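Speaker notes: Loading and care of the dishwasher in shared kitchens
Zollau Residential Services, August induction for house staff

Opening (two minutes)

Welcome colleagues and confirm that everyone has the handout. State the purpose of the session: to agree one way of loading and looking after the dishwashers in our shared kitchens. The talk takes about 40 minutes, and questions are taken at the end.

Explain that the present guidance replaces the sheets issued separately at Jerkness House and Cabral House. Those sheets differed on rinsing and on the placing of pans, and staff who moved between the two houses were given conflicting instructions.

Before loading

Plates should be scraped into the food waste caddy. They should not be rinsed under a running tap. Dried egg, porridge and rice are the exceptions and may be soaked in the sink for a short time.

Ask the room which items are kept out of the machine in their own house. The agreed list is on page 2 of the handout: wooden boards, cast iron, sharp kitchen knives and anything with a glued handle. Residents' own crockery may be washed if they ask, but staff should point out that patterned pieces can fade.

Racks and spacing

Pause on the picture and allow a moment for those at the back.
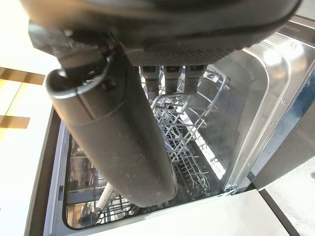

Open dishwasher with wire racks and a brushed steel tub.

Draw attention to the tines. They form rows of slots, and each slot is meant for a single plate. Two plates pushed into one slot will touch, and the faces between them will come out dirty. Bowls should lean, with the hollow side turned towards the spray.

Large dishes go at the sides of the lower basket – never across the middle, where they shield everything above. Cups and glasses go in the upper rack, upside down. After loading, turn each spray arm by hand to check that it moves freely.

Cleaning the machine

The filter is to be lifted out and washed every week. The door seal is wiped at the same time, including the lower corners. Once a month the machine is run empty on its hottest programme.

Remind colleagues that the kitchen log must be initialled after each of these tasks. At Cabral House the log hangs inside the larder door; at Jerkness it is kept with the cleaning cupboard keys.

Unloading

The lower basket is emptied first, so that water resting on upturned cups does not fall on clean plates. Items that are still damp are left on the drainer and not stacked in cupboards.

Questions

If asked about tablets, refer to the Zola ordering list. If asked about repairs, faults are reported to the Zollau office on extension 92, and staff should not attempt to remove any panel themselves.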